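Subject: Re: [manip-learn] Success rates on the Galline counter set

On December 3, 2021, a list member at Alteck wrote:

> The September note gives one success rate for the whole counter set.
> Is that averaged over layouts or over trials? And did the policy see
> any of the test layouts during training? We get much lower numbers on
> small blocks once the counter is cluttered.

Averaged over trials. We ran 24 layouts with 16 trials each. None of the test layouts was used in training. The training set is 1,169 teleoperated demonstrations, all recorded on the Villanueva bench, and the split is by layout, so no arrangement of objects appears on both sides.

On clutter, I think the single figure hides what you are seeing. Most of our failures fall in layouts where the block lies in a shallow tray with a raised rim. The fingers come down at the angle learned on the open counter and touch the rim before they close. Surrounding objects matter less than we expected, except where something tall stands close behind the target and limits the approach.
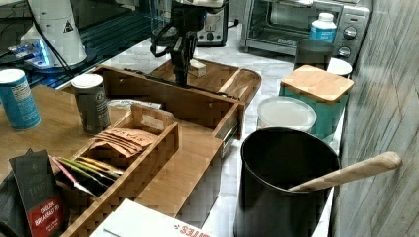 Fig. 1. Tray layout, small wooden block, gripper at the tray. Tea box and organizer in front, toaster behind.

We tried 2 changes. The first was to add a height offset to the approach point, taken from the depth image over a small window beside the target. The second was to train again with the demonstrations reweighted towards tray layouts. The offset removed most of the rim contacts. The reweighting helped in the tray but made grasps on the open counter slightly worse, so we have left it out of the Bristuvent branch.

If you rerun your baseline, please report tray and open counter separately. I will post our per-layout table once the labels have been checked. Contact with the rim followed by a good grasp is still marked as a success in some of the older logs, and those need to be gone through by hand.

Galline maintainer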